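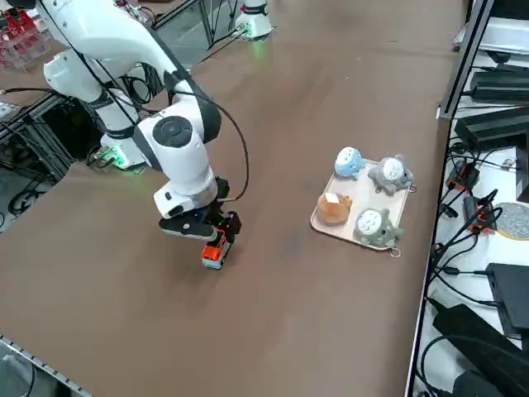
Orange truck, plush tray, left arm on duty.

Diary > Workbench > Rules and habits

November, posted 9:40 pm by the author

Long one today and my feet hurt, but I want to get this down while I still remember why I was so worked up at lunch.

So we finally rewrote the bench rules. The old sheet had 37 rules on it, I kid you not, and I wrote maybe half of them myself back when we moved into the Perkham building, so I only have me to blame. It had stuff on there like "be careful with the toys." Careful how? One rule told you to check the gripper before a run and another one, way down on the second page, told you to check it after, and neither one told you what you were checking for. People signed it and never looked at it again. I signed it and never looked at it again!

The new one fits on a single page. I'm weirdly proud of it. The stuff I care about most:

Hands stay off the brown table while the base ring is green. Green on our arms means live. I know green says "go ahead, come on in" to every normal person on earth, and I've caught myself reaching for a plush with the ring glowing right there next to my elbow. Both arms count, too, even if you're only running one of them.

Speed cap of 200 millimeters a second whenever anybody is standing at the table. The Rastitz folks run theirs faster and love to tell us about it. Good for them.

Close on the object, lift a little, hold, then travel. I fought hard for the hold. It feels like forever when you're watching it and I got some groans, but a little truck with a hard shell and a squishy plush don't behave the same in those fingers, and I want a pause where a person can look and say yep or nope before the arm goes anywhere.

Keychain rings. Oh boy. We had a whole argument over these (45 minutes, I was watching the clock because my soup was in the microwave). Half the plushes we use are the keychain kind, and the rings flop over wherever they want. One side wanted to snip them all off so every toy is clean and simple. My side said leave them on, because stuff in people's houses has rings and tags and strings, and if we only ever practice on tidy things we're kidding ourselves. We settled on this: rings stay on, but they get written down in the log as part of the object, and you set the plush on the tray before the run and don't fiddle with it after. I can live with that. I do still think the bread one is going to be trouble. I love the bread one.

Cables got a rule too, and it's the one I'm worst at following. Anything running along the arm gets looked at with the arm stretched out and again with it folded, and you're supposed to do it at the start of every session. The electronics side is a whole other mess and I didn't even try to cover it today. A big pile of black cable is a problem for December me.

Then the log. We're at 295 entries now in Troltik and I went back and read a bunch of them this afternoon with a cup of tea. So many just say "fine." Fine! I wrote a pile of those. New rule is you write what was in the gripper, what was on the tray, and who had the stop button, even when it was boring. Especially the stop button part — I couldn't tell from most of the old ones.

I sent the page over to Aguirre before I left so they can poke at it. They'll want a rule about coffee. They're right, and I'm going to argue anyway.

Tomorrow I need to print it big, tape it up by the left rail, and take down the old one. Also buy tape. Also soup again, I think, there's half a pot left.

This site uses cookies to remember your reading preferences. Accept | Manage settings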